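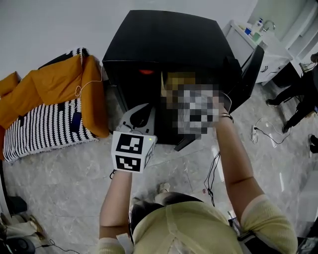

*2 min read*

**Kinnear student manipulation project -- progress report, August**

Prepared for the Provcombe fund by Oda Kvam

**1. Status**

Work package 2 (collecting demonstrations with hand-held grippers) is under way in furnished rooms, as set out in the proposal. The students have recorded 177 demonstrations, of which 66 have passed checking. Work package 3 (training) has not started.

**2. Work in the period**

Each gripper carries square black-and-white markers on a white block below the jaws, and its position is worked out from these. The current task group covers cabinets and boxes with side-opening doors. The operator holds the gripper in one hand and reaches into the box with the other. Sessions take place at floor level as well as at table height -- the first batch was all table height and the students judged it too narrow.

Operators work in short sessions of 30 minutes and then swap. The Thursday group has taken over checking from the morning group, who keep the recording log.

**3. Problems**

- Marker tracking drops out when the wrist turns past a certain angle. The second, smaller marker on the side face helps, but the changeover between faces produces a jump in the position estimate. A filter has been written in Zerkora and is being tested.
- The gripper cable pulls on the wrist during long reaches. A clip has been tried on the forearm and was disliked. A lighter cable is on order from Flumater.
- Floor cabling. Power strips and leads are to be moved clear of the operator before each session. This was added to the room checklist after the safety review.
- Almost half of the rejected recordings failed on timing, with the gripper and head streams out of step. The students now tap the jaws together at the start of every take.

**4. Spending**

Within budget. The equipment line is underspent pending the cable order. No transfer between lines is requested.

**5. Next period**

- Finish checking the remaining recordings
- Repeat the door task with 3 new operators
- Fix the file format before training begins -- changes after that point would mean converting the whole set
- Draft the student handbook, sections on calibration and storage

The access agreement for the second room is still unsigned. If it is not in place by the start of term, the repeat sessions will be held in the present room and the comparison between rooms will move to the following period.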